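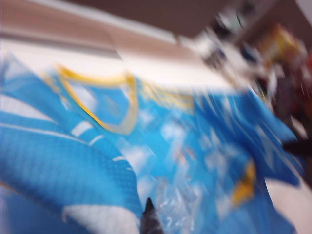 The robotics club at Clilatbridge College meets in the old textiles room, and for most of this year it has been trying to put football shirts into plastic bags.

It does not sound like much of a task. A person working in a warehouse can fold a shirt, slide it into a bag and reach for the next one while talking to whoever is at the neighbouring bench. The students at Clilatbridge have spent two terms on it and are still arguing about how to hold the sleeve.

The club has 11 regular members, aged 16 to 18, and is run by Chiharu Kawaguchi, who teaches engineering and took it over when the previous teacher retired. Under her predecessor it built wheeled robots that followed lines on the floor. She wanted something slower.

"Line followers are fun for a month," she says. "Then you are just making the same thing go faster. I wanted a job where they would have to look at what was in front of them."

The job came from the Fakau Challenge, a schools competition that sets a different handling problem every year. Last year it was stacking crockery. This year's brief, sent out in June, is headed "Soft Goods" and runs to four pages. Teams have to take a sports shirt laid on a table, fold it and get it into a clear bag. The shirt can be any size and any colour. The bag must not be held open by a frame. A run is worth up to 475 points, and nearly half of those depend on the bag.

The regional round is at Stindbridge in the spring. Five schools have entered so far.

On the afternoon I visit, the club is working through what it calls teaching runs. One student guides the arm by hand through a pair of controllers while a small camera near the gripper records everything it sees. A second student keeps the log. The recordings are then used to train the program that will have to do the job by itself on the day. A good run is kept. A bad run is kept too, in a separate folder, with a line saying what went wrong.

The log is a plain spreadsheet and makes better reading than you might expect. "Left sleeve caught under hem." "Bag stuck to itself." "Bag stuck to finger." "Moved too fast, pictures no use." That last one appears often. When the arm swings quickly the camera swings with it, and everything turns to streaks. The students have learned to slow down before the gripper gets near the cloth, although the ones who play a lot of video games took longest to learn it.

Cloth is hard for a robot for the same reason that it is easy for a person. We do not plan where every part of a shirt will go. We pinch it, give it a shake and correct as we go along. A cardboard box has corners, and they will be in the same place relative to each other each time. A shirt picked up by the shoulder will hang one way on one attempt and another way on the next, and the program has to cope with both.

Sports shirts bring problems of their own. The fabric is slippery and springs back when it is creased. Printed numbers are stiffer than the cloth around them, so a fold that crosses a number tends to open up again. The club's answer is to fold the sides in first, away from the print, and only then bring up the bottom. It took them until half-term to agree on that.

Then there is the bag. Clear plastic hardly shows up on camera except where the light catches it, and where the light catches it changes whenever the bag moves. One of the sixth-formers spent three weeks trying to get the program to find the opening by looking for bright lines. It found the edge of the table instead, and once a window. She has since given up on bright lines and now has the arm rub the two layers of plastic apart by feel, with a short sideways movement of the fingers. It works on some bags and not others.

"She was very cross about the window," Kawaguchi says.

The arm is a Saragih, a bench model sold mainly to colleges. It was bought second-hand with money from the parents' association, and it arrived with one joint that clicks. The fingertips are the club's third set. The first pair were too blunt to get under a hem, and the second were sharp enough to snag the mesh. The present ones taper to a narrow tip and were printed in the technology department over a weekend.

What surprised me was how little of the session was spent on code. There were two people at laptops for most of it. The others were resetting the table, smoothing shirts, checking bags for tears or standing with their arms folded, watching. Kawaguchi encourages the watching. New members spend their first fortnight folding shirts by hand and writing down each movement they make, and she will not let them near the controllers until someone else can follow the instructions and end up with a folded shirt.

"Mine said 'fold it in half' as step one," says a Year 12 student who joined in September. "Half which way? I had to rewrite it five times."

She is now one of the two regular operators. Her runs are smooth and rather slow, and she talks under her breath to the shirt while she does them.

Not everything has gone well. Most of October was lost when the team found that its early recordings had all been made with shirts facing the same way. The program had become quite good at that and hopeless at anything else. They threw the lot out and began again, and there is now a rule written on the whiteboard that the person who lays out the shirt must not be the person driving the arm.

There is also disagreement over the bag. One group wants to bring it over the folded shirt like a sock. The other wants to lay the bag flat and push the shirt in. Both have been tried, both have their supporters, and the club has to pick one before the Christmas break so that there is time to record enough runs. When I ask Kawaguchi which she prefers, she says she has an opinion and is keeping it to herself.

At a quarter past five the arm is parked and the laptops are closed. The shirts go back in a crate under the window. A boy who has been on the log all afternoon reads out the last line he has typed, which says "Nearly", and is told by the others that it is not a proper entry. He deletes it and writes "Bag split at seam".

Filed under: Schools & Colleges / Technology

Comments (4)

Marnie P.
My son did the crockery one last year at a different school. We lost a lot of plates. Good luck to them all at Stindbridge.

oldbenchhand
I packed sportswear for years before I retired. Push the shirt in, bag flat, and blow in the end of it first. Not sure how you teach a robot to blow.

Tess
Is the club open to Year 11s? My daughter would love this but the college website only mentions sixth form.

R. Dunmore
Nice to read one of these where things go wrong. The shirts all facing the same way made me laugh, we did exactly that with apples at university.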